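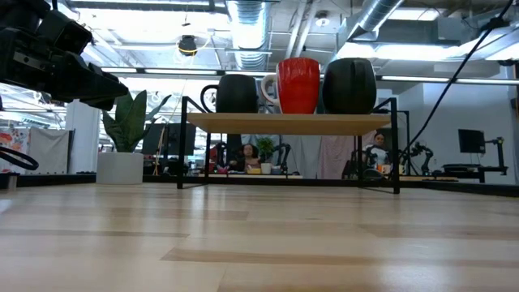 Stika two-tier shelf: four months on the table

I bought the Stika shelf in November, together with my colleague Rodica Lazăr, who wanted the same one for her kitchen. Mine went to our shared office, where the mugs never had a proper place. I write this review after four months of daily use, because when I was searching for opinions I found only very short ones, of the kind "nice, arrived quickly".

What it is

It is a small shelf on legs with a thin black metal frame and a light wooden board on top. You put it on a table or a counter, and you get a second surface above the first one. There is nothing to fix to the wall. The top rails go up a little at both ends, past the board, and this small curve is what made me choose it. The similar model from Dorkwood has straight rails and looks to me like a piece of laboratory equipment.

I paid 117 lei in the shop. Rodica ordered online and paid 100, plus 14 for the delivery, so the difference was almost nothing.

Putting it together

The box is flat and the instructions have only drawings, no words. The legs are screwed to the rails and the board is laid on last. I needed one attempt. Rodica needed two, as she put one leg pair the wrong way round and saw it only at the end. The key in the box is too short for a comfortable grip, so if you have your own hex key, please use it.

After the first week the screws wanted a little tightening. I did it again at New Year and since then the frame stands firmly. My advice is to keep the key in a drawer and not to throw it away with the packaging, as I nearly did.

What fits on it

We keep three mugs in one row on the top: a matte black one with a round belly, a tall glossy red one with a white handle, and another black one with fine ridges. The board has room for all three and they do not look squeezed. I have tried four, and it is possible, but then you must turn all the handles to the front or to the back, and taking one mug means touching its neighbour.

The red mug is mine. It is the tallest of the three, and I was afraid it would make the shelf unstable. I had no such problem, even when I take it down in a hurry before a meeting. Dong-hyun Myung, who sits nearest, has knocked the table with his hip more than once and the mugs only made a noise.

The space below is completely open. At first I thought this was a waste, but now I prefer it. You can wipe the table under the shelf without moving anything, and it does not block the light or the view across the room. For a short time we kept the sugar and the tea boxes there. It looked untidy very soon and we took them away again.

How it looks

Our table is light maple with long strips in the grain, and the board of the shelf is also light. They are not exactly the same tone – I would say they are cousins – but they go well together. With the black frame, the two black mugs look as if they were bought for it. Soledad Ortuño from accounts finds it a bit cold, and says that a walnut board would be better. For a dark table I would agree with her.

What I do not like

The board has no edge at the front. A careless person can push a mug over it, and so I would not recommend this shelf for a house with small children or a cat.

The feet are the second thing. The legs are slender and they stand directly on the table. I glued four small felt circles under them on the first day. Felt should be in the box at this price.

The third is water. If you put down a mug which is still wet from washing, it leaves a pale ring on the wood. Most of the rings went away with a dry cloth, but one stayed until I rubbed it with a little oil.

Would I buy it again?

Yes, for mugs or for small plants or spices. For heavy things like a kettle or a stack of plates I would look at something with thicker legs. The Clanwood model costs 151 lei and seems stronger, but it is also bigger, and I did not want to give it so much of the table.

I give it four stars from five. The missing star is for the felt and the short key.

Written March 5, 2023 by Da-eun Won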